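Calling all accordion players, squeezebox dabblers and people with one in the closet

Posted 12/3/23 by Amedeo Morelli

Hi everybody! I'm looking for players for the Geltstead Squeezebox Orchestra, which doesn't exist yet but will by spring if enough of you write to me. I've wanted to do this ever since I moved here and found out my mailman plays the concertina (hi, Paul, I'm counting on you). I want 30 players on one stage in May, playing a full evening of music, and I want them to be people who live close enough to rehearse in their slippers.

So who can join? Piano accordion, button accordion, concertina, melodeon, bandoneon, harmonium if you can get it up the stairs. I'd also love a bass player and somebody on light percussion, brushes and a snare mostly, because 30 sets of reeds going at once can turn into soup if there's no one holding the beat. You need to be 16 or over. You don't have to read music, but you do need to be able to learn a part by ear and still have it a week later. I'll send out slow recordings of every line.

If you're a beginner, please don't count yourself out! There are third and fourth parts in almost all the arrangements that sit on a handful of notes, and I've written them for people who have been playing for a few months. If you're a hotshot, I have things for you too. There's a musette waltz in the second half with a run in it that I can't play at tempo, and I wrote the thing.

What we'll play

It's a mix. Some polkas, two tangos, a Cajun two-step, a slow air, a couple of movie themes, and a long piece of mine called Urquhart that I started on a train years ago and have been fiddling with ever since. I'm open to suggestions for the encore. No, we are not doing "Lady of Spain." Okay, maybe we are doing "Lady of Spain."

When and where

Rehearsals are in the upstairs room at the Boltero, on Mill Street, starting in January. We'll meet one evening a week for two hours with a break in the middle (the bar downstairs will bring up coffee, and they make a decent grilled cheese). I haven't fixed the evening yet. Tell me which ones you can't do and I'll pick the one that hurts the fewest people. There's an elevator around the back by the parking lot, so nobody has to haul a 120 bass up two flights.

The concert is in the main hall at the Zillard, which seats 300. I've played there in a trio and the sound is lovely, very warm, with a bit of ring on the low notes. There'll be one dress rehearsal in the hall the afternoon before. If you know now that you'll be away in May, let me know anyway and I'll put you on the list for the next one.
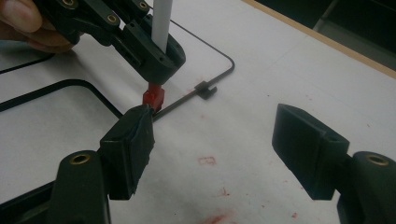
Money stuff: it's free to take part, and I can't pay a fee for this first concert. What I can do is split the door. After the hall rental is covered, whatever's left gets divided evenly among everybody who played, me included, same share as the rest. I also have $556 left over from a street fair we did last summer, and that's going toward sheet music, stands and a repair pot for anybody whose reeds give out along the way. Bring your own instrument if you have one. If you don't, I've got 6 loaners, four piano accordions and two button boxes, and they go to the first people who ask.

How to sign up

Drop me a note through the contact form on this site, or leave your name and phone number at the bar at the Boltero. Tell me what you play, how long you've been at it, whether you'd like an easy part or a busy one, and the evenings that are no good for you. If you want to send a recording, great, a phone recording in the kitchen is fine. There are no auditions. I'll call everyone back before the holidays, and if I get more than 30 people I'll start a waiting list in the order you wrote in.

Please pass this along to your uncle, your old music teacher, the guy who plays outside the farmers' market. Especially him. I've never managed to catch him between songs!

See you in January,
Amedeo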